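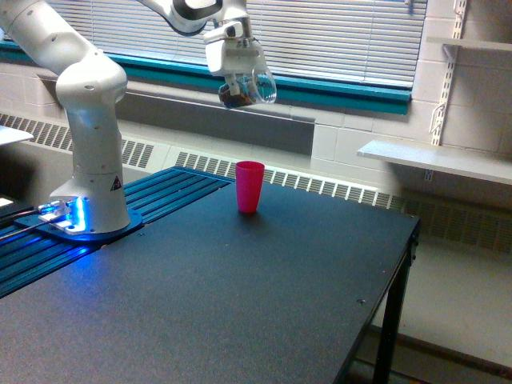

Do you pour your cereal with one hand while looking for the milk with the other? Do you tip lentils out of the jar without measuring and get it nearly right every time? We'd love to meet you!

The Allden Pouring Study is looking for 200 adults to come to our tabletop room in Prundness and pour dry food from one container into another. We want to understand how people judge the tilt, the height and the moment to stop, and which everyday cups and tumblers make the job easier or harder. The study is run by Jindell, a small design research group, together with the kitchenware makers Isaksson, who want to use what we learn in a new range of household containers.

**Who can take part**

You need to be 18 or over and able to get to Prundness for one session. Left-handers are very welcome, and so are people with stiff fingers, a weak grip or a slight tremor. We were short of all of these in our pilot and the results were poorer for it. You don't have to be a good cook or a tidy one. If you are usually the person sweeping rice off the worktop, please do apply.

Please don't sign up if you have a nut, gluten or sesame allergy. You won't be asked to eat anything, but some of the foods are dusty and we can't promise that the room is free of traces.

**What you'll be doing**

A session takes an hour and a half, with a break in the middle for tea (or squash, or whatever we have in). You'll do 48 short pours in all. Some will be from a jug, some from a jar, some from a plain cup, and the foods range from very fine to quite lumpy. For a few of them we'll ask you to pour to a line. For most we'll only ask you to stop when it feels right to you.

Between the pours we ask small questions: was that one comfortable, would you have picked a different cup, did you feel you were in control of it? There are no wrong answers and we're really interested in grumbles. One person in the pilot spent ten minutes telling us what was wrong with her sugar canister, and we wrote all of it down.

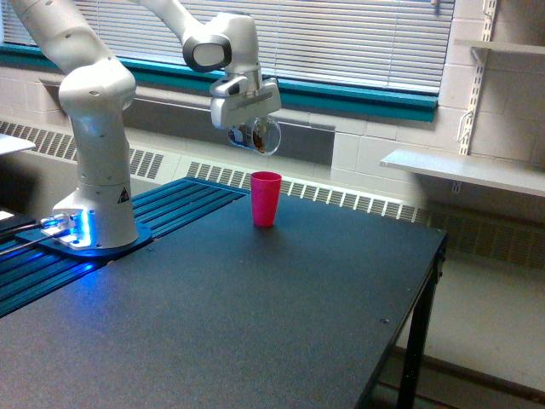 Most people get the hang of the first task very quickly, and it's the one we enjoy watching most. You stand or sit at the big dark table — tell us which you'd prefer — and pour from one vessel into another, without resting one on the other. A tall red plastic tumbler standing by itself makes a good target, a little wider at the rim, and with a clear round cup tilted above it you can see the brown contents through the side before anything reaches the edge. Later tasks swap the clear cup for ones you can't see through, and that's where it gets interesting.

Spills are fine. Spills are useful! We weigh what lands on the table as well as what goes into the cup, so please don't catch it with your sleeve.

**Practical things**

- Three sessions a day: morning, early afternoon and evening
- Step-free entrance, adjustable stool, toilet on the same floor
- Wear something you can roll up to the elbow
- Bring reading glasses if you use them
- Travel within Prundness is paid back on the day if you keep your ticket
- Every participant gets a thank-you voucher and can choose an Isaksson tumbler to take home

You can stop at any point and still keep the voucher. We store your results under a number and keep your contact details separately.

**How to apply**

Pick up a form at the Jindell front desk or ask us to post you one. Tell us which hand you pour with, which time of day suits you, and in no more than 200 words, what you pour most often at home and what you pour it from. We read every one of these and use them to choose the containers for the later sessions.

Places will be filled through August. If you'd like to come with a friend or partner, put both forms in the same envelope and we'll try to book you in one after the other.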